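Moltus two-arm bench kit: a review after one term

Posted in: Kit and equipment
Reviewed by: Geert Brouwer
Rating: 4 out of 5

I help run the robotics club in Plandlow, where we have 30 members on the books and one evening a week to keep them busy. Last October we bought the Moltus two-arm bench kit, which cost us 1,376 with delivery and a spare set of gripper fingers. We have now used it for a full term, mostly for the student project described further down, so I think I can say something fair about it.

What you get is a pair of arms, a gripper for each, the black metal frame they bolt to, power supplies, cables and a cable tester. You have to find your own bench and your own computer. The frame goes around the bench top and the arms sit on opposite sides of it, so they can both reach the middle. That shared space is the main reason to buy two arms, and it works well once you have the bases set at the same height.

The project was the dish task from the Dollness schools challenge. Teams have to get plates in and out of a dish rack using both arms, with a student driving and another calling out moves. Our team chose to practise the handover first.

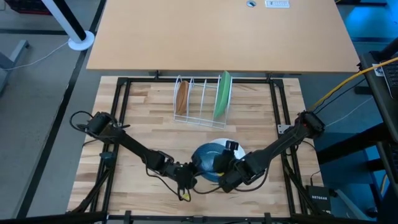 Practice on the plate task, with the rack at the back of the bench and both grippers in close.

Building it took two evenings. The instructions are clear as far as the frame, then get thin. The page on joint cables shows them neatly clipped along each link, but no clips were in our box and ours have hung in loops ever since. They have not caught on anything so far, though we do check before each run. I would also have liked longer network leads. We ended up buying our own.

Driving the arms is easy to learn. Most of the students could pick up a foam block within an evening, and the younger ones were often better at it than the older ones. Plates are much harder. The rim is thin, it slopes, and if one gripper is slightly twisted the plate turns as it closes. The team spent three sessions on nothing but the angle of approach. They wrote their own notes on it, and those notes are better than anything in the manual.

The fingers deserve a paragraph to themselves. The standard ones are blunt and fine for blocks. The pointed ones are an extra, and we would not have got far with crockery without them. They go under a rim that the blunt ones just push away. The drawback is that they mark things. Keep them off a bench top you care about, and set the lowest height in the software before you let anyone new have a go.

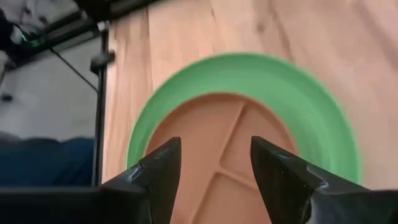 Divided plates gave us the most trouble. The ridges inside are just high enough to stop a fingertip, and the students kept closing too early on a ridge when they meant to take the rim. In the end they agreed to come in from the side every time, which is slower but drops fewer plates. A wrist camera helps a lot with this. It is sold separately, and I think it should be in the box.

The software is plain and does the job. It loses the saved positions if you close the laptop lid without stopping first – we learned that on a Sunday, the day before a practice run. Support answered my email the next morning and said a fix was planned. I haven't seen it yet.

We looked at the Verhoeven kit as well before buying. It is stiffer and quieter, and the manual is far better, but it comes with a single arm and a second one would have taken us well over budget. For a club that only wants to teach pick and place, I would go for that one. If you want students to work on two-handed tasks, the Moltus is the better buy.

I have taken a point off for the missing clips and the software. We will be using it again next term, and I have already ordered more fingers.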